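Belt on a Prodholm roller conveyor keeps drifting to one side
Asked in November under Conveyors and Material Handling

We run a Prodholm belt-over-roller unit between packing and the label station. The belt walks toward the motor side and rubs the guard. 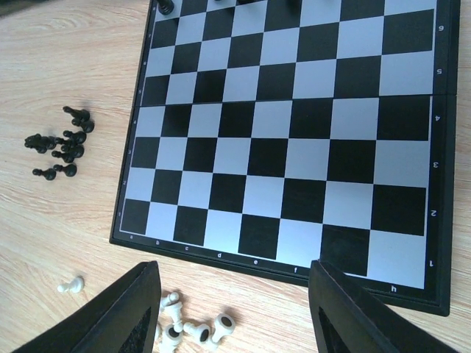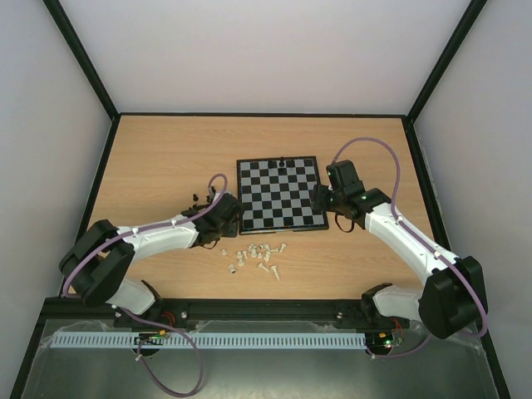

Posted by Ogura

I have adjusted the tail pulley 4 times. It runs fine for a while and then drifts again, always the same direction. The belt is a Flamum replacement, 252 inches, installed this summer. The old belt never did this. Loads are light cartons. Is this the belt or the frame?

2 answers

Answer 1
Check the frame before you touch the tail pulley again. Put a level across the bed at both ends, then measure corner to corner both ways. If the diagonals don't match, the frame is racked and no amount of pulley adjustment will hold. Loosen the cross braces, square it up, tighten, and set the tail pulley back to even on both sides.
Then look at the splice. If it was laced out of square, the belt will jump sideways each time the splice goes over a pulley. Mark the edge with chalk and watch one full turn. When you do adjust, go a quarter turn and let it run before the next one.

Answer 2
Had the same thing on our line in Nesberg. Tape had built up on the snub roller. Cleaned it off and it was ok. Also check your bearings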